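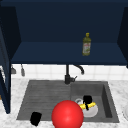
Report on the visit to the Mäkelä open day
Course project, group 4
Raili Hyvönen, Jouko Keskinen, Ritva Ahonen
Visit date: 13/07/2019

1. Purpose of the visit

Our project is about how robots are taught to do kitchen work. The course asks each group to go and see a working system and to write up what was shown, what we asked, and what we would do with it in our own project. We picked the open day at Mäkelä, where a company called Bretach was showing its kitchen simulator. The simulator is named Dravier. We had read the Bretach handout before going, but none of us had used the software.

2. What we were shown

The demonstration was run by Marjatta Miettinen from Bretach. She had the simulator on a large screen and two smaller stations where visitors could try it. All of the work that day was done in simulation. A real arm was on the stand too, but it was switched off and stayed that way.

The kitchen in Dravier is simple. It has a wall cabinet with open shelves, a double sink with a black faucet, and a marble counter. The things in it are ordinary, such as an olive oil bottle, a kettle, and an ear of corn. Miettinen said the plain look is on purpose. The rooms have to load fast, and the same room gets used for many different tasks with different things put in it.

The tasks are short. One is to take an item from the sink and put it on a shelf. Another is to take an item off the shelf and set it on the counter. Each attempt is called an episode, and each episode is saved with the camera views and the arm positions. The set we were shown had 1,686 episodes in it. They were recorded by people steering the arm with a hand controller, and the robot program is then trained on the recordings.

3. Trying the controller

Keskinen and Ahonen each had a turn at one of the stations. Keskinen got the item to the shelf on his second try. The first time he came in too low and hit the underside of the cabinet. Ahonen ran out of time on both of her turns. She found depth the hard part, and asked if she could turn the view while steering. On that station she could not, but there is a second camera view that can be opened beside the main one. After that was opened she did better, although she still did not finish.

Hyvönen took notes and kept the times. We had planned to compare the times with and without the second view. The line behind us was long and we only got a few turns, so we are not giving the times in this report.

4. How an attempt is scored

We asked how the program knows that an item has been put away. Dravier checks the position of the item at the end of the episode. It must be inside the cabinet, it must be resting on a shelf, and the arm must have let go of it. Which shelf it lands on does not matter unless the task says so. An item lying on its side counts the same as one standing up. 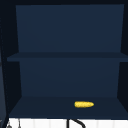
Elli Mustonen thought the rule was too easy on the robot. In her view a bottle lying down in a cabinet has not been put away, and a person at home would be annoyed by it, so the check should look at the angle as well as the place. Miettinen agreed that this was fair for bottles. She said the angle check exists in the program but is turned off for the basic tasks, because it makes no sense for food like corn and it would have to be set for each item by hand.

We talked about this on the way back and did not fully agree. Ahonen sides with Mustonen. Keskinen thinks a simple rule is fine for training as long as the report says what the rule is.

5. Results that were reported to us

Miettinen gave one success figure, 97 percent, for the basic shelf task in simulation. She was clear that this was for items the program had already seen in training. For new items she had no figure to share. We also asked about the real arm and were told that those tests were still being set up and would start in February.

6. Use in our project

Our own project is a small sorting task that we call Busness. We plan to take two things from the visit. The first is to write the scoring rule down before we record anything. The second is to record from two views, given the trouble Ahonen had with depth.

We will not use Dravier itself. The student license covers only one computer and the lab machines are shared. Hyvönen has written to Bretach to ask if there is another option. No reply had come when this report was handed in.

7. Division of work

Sections 1 and 2: Hyvönen
Sections 3 and 4: Keskinen and Ahonen
Sections 5 and 6: all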